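The Wheel Makes the Noise, but the Pavement Writes the Score

Rolling luggage and the slow business of quieting a town's streets

Gramby's old quarter has 13 streets paved in granite setts, and most of the short-stay apartments in town sit on four of them. The first train out leaves before 6 a.m. To make it, guests pull their bags downhill to the station in the dark, past bedroom windows that open directly onto the street. Complaints about the sound have been logged by the town since the apartments began to multiply. They now outnumber complaints about bars.

The physics is well understood. A hard wheel crossing a joint between two stones drops slightly into the gap and strikes the far edge. Each strike is a small impact, and the impacts repeat at a rate set by walking speed and stone spacing. At a normal walking pace on setts four inches wide, the wheel hits a dozen or more joints every second. The ear hears a rattle with a low, rough pitch that rises as the walker hurries. 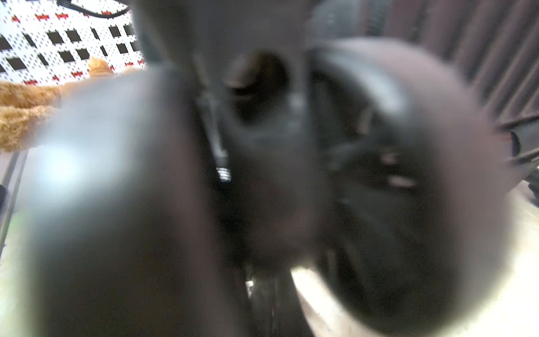
Most of the sound does not come from the wheel itself. A wheel a couple of inches across is a poor radiator at low frequencies. It does pass vibration through the axle and housing into the case, and the case has large, thin, lightly damped walls. A hard shell behaves much like a drum. A packed bag is quieter than an empty one, as clothing pressed against the walls absorbs part of the motion. Fabric-sided bags tend to be quieter again, although their frames can ring.

Four-wheeled bags add a second source. Each wheel is carried on a swivel, and the swivel needs some play in order to turn. On smooth floors the play is harmless. On stone, the fork knocks back and forth in its bearing, and the wheels seldom point the same way for long. Two-wheeled bags, tipped and towed, put a steady load on a fixed axle and avoid most of this.

Street measurements in Gramby were made by Kalogeropoulos, an acoustics office hired by the town to compare paving options before a planned repair program. The crew set microphones at window height on one sett-paved street and one asphalt street and walked the same loaded bags down both. On asphalt the bags were barely distinguishable from the background at midday. On the setts, peak levels at the facade were high enough to wake a light sleeper with the window open, and a group of four travelers kept the level up for as long as it took them to clear the block.

Averages hide this. Noise rules for roads generally work from sound energy spread over hours, and a suitcase passing at 5:20 a.m. contributes almost nothing to an eight-hour figure. The same passage is very noticeable as a single event. The Kalogeropoulos report therefore listed events per night alongside the averages, and the town used the event counts to rank its streets.

Three treatments were considered. The cheapest was to refill the joints. Old setts lose their jointing to rain and street sweepers, and a gap half an inch deep gives a small wheel plenty of room to fall. Refilling to just below the surface cuts the drop and keeps the look of the street. The drawback is upkeep, as sand-based fillers wash out within a few winters on a slope.

The second was to saw the tops of the stones flat and relay them with tight joints. Sawn setts are used in many older town centers for the sake of wheelchairs and strollers, and the benefit to luggage comes along free. They are slippery when polished by traffic, so the surface has to be roughened again with a flame or a bush hammer. That puts back a little texture, but at a scale too fine to matter to a wheel.

The third was a strip of large smooth slabs down one side of the street. Daltow, a port town with similar paving, put in 3,950 feet of it along the walk up from the ferry dock. People pulling bags find the strip without being told and stay on it – signs were tried first and had little effect.

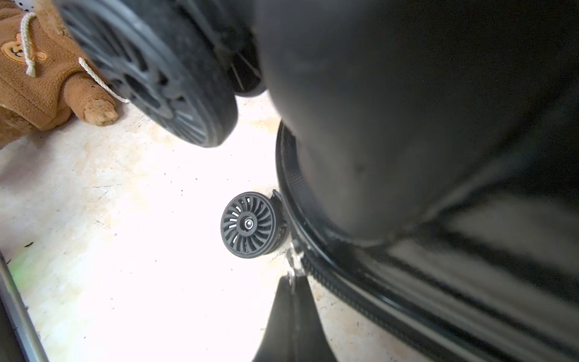
A spinner wheel and the zippered edge of a black suitcase.

Luggage makers have approached the problem from the other end. Softer tires lower the impact force but roll with more drag and wear faster. Larger wheels bridge the joints better but take up packing space, which airlines limit. Sirkska, a small maker of wheel assemblies, sells a housing isolated from the shell by rubber bushings rated at 90 on the Shore A scale. That is firm for rubber, but still enough to interrupt the path into the case walls. The parts add weight and cost, and buyers in a store try a bag on carpet or tile, where every bag is quiet.

Gramby settled on slabs for the two steepest streets and refilled joints for the rest. Work on the first street starts in March, from the station end, with the stones numbered and stacked for reuse. The event counts will be repeated after one full summer season.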